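Shelving paperbacks with the arm, part 4: the grip and the wrist cable

14/09/2018
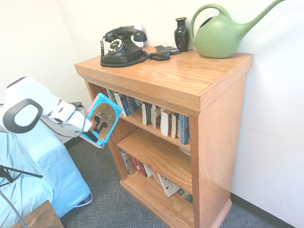 Why not use suction for books?

Suction works well on a flat, sealed, reasonably rigid surface. A paperback cover is flat until you lift it, at which point it opens. The pages hang off the spine, the cup sees a bending load instead of a straight pull, and the seal goes at the first change of direction. Cloth bindings leak from the start. Two fingers closing across the thickness of the book keep it shut and give you a known orientation, so the gripper stayed on.

With that settled, the remaining work has been on where to hold the book and how hard.

I started by gripping halfway up the cover. The hold was solid, but the fingers then had to go into the shelf along with the book, and they need clearance on both sides that a filled shelf does not have. Holding by the lower edge keeps most of the cover free. The penalty is leverage: the book's weight sits above the fingers, so any jerk at the wrist shows up as a wobble at the top. I lowered the acceleration limit for all moves with a book in hand and left the empty moves alone. The whole cycle got slower by 7 seconds, which I can live with.

Grip force took longer. The Tilier driver board reports finger motor current, and I use that as a stand-in for force. It is a poor stand-in at low speed because friction in the screw is a large part of the reading. What works is to close fast to a few millimeters short of the expected thickness, pause, then close slowly until the current rises above the running average by a fixed margin. Thin paperbacks need a smaller margin than thick ones or the cover creases. I have two settings at present and pick between them from the measured thickness. A proper curve can wait.

The finger pads are 3D printed with a glued rubber face. First batch used contact cement, and the rubber crept sideways after an evening of cycles. Second batch has a shallow pocket in the print, so the rubber is held on four sides and the glue only has to stop it from falling out. Printed at 20 percent infill, no failures so far. The pocket drawing is in the Gundalstead folder on the project page, for anyone building the same fingers.

Now the cable. The lead from the gripper runs back along the arm on the outside. I had it tied down tight at first, and with the wrist rotated to present a spine it pulled on the connector hard enough to drop the signal. The fault looked exactly like a software timeout, and I spent two evenings treating it as one. The rule I use now: turn the wrist to both ends of its travel by hand with the power off, find the pose that needs the most cable, and set the loop there. Then check the opposite end for snagging. Use hook-and-loop ties until the route is final. Zip ties go on last.

I also added a counter for lost messages on the gripper link. It should have been there from the beginning. Any nonzero count during a move now stops the arm and prints the joint angles, which makes a cable problem obvious because the angles are always the same ones.

Shelf calibration is still manual. I touch the fingertip to three points on the front edge of each shelf and compute a plane. Repeating this 10 times in a row gave a spread of about 2 mm, most of it from me judging contact by eye. A thin feeler gauge helped. The Zariņš method from the forum thread, where you creep forward until the joint error rises, should be better on paper, but it pushes on the furniture, and a bookcase on carpet moves. I may try it again with a much lower threshold.

Carpet causes a second problem. The pile compresses under load, so anything standing on it settles over time. I now recheck one point on the top shelf at the start of each session and redo the full set only if that point has drifted.

Insertion is the next item. The plan is to enter with the book tilted a few degrees, bottom edge first, touch the neighbor, then rotate upright while sliding back. In the simulator this succeeds in 52 percent of trials with randomly leaning neighbors, and nearly always when the neighbors are vertical. The failures are mostly of one kind: the leading corner catches under a leaning cover and lifts it. A short sideways push before insertion might clear that. It needs an empty gripper, so it means a separate place to set the book down first, and I have not written that part.

The Urbridge planner branch has been merged. If you build from source, delete the old config file before the first run, as the joint limits moved to a separate file and the old values will silently win. Next post in November, when I have the sideways push coded.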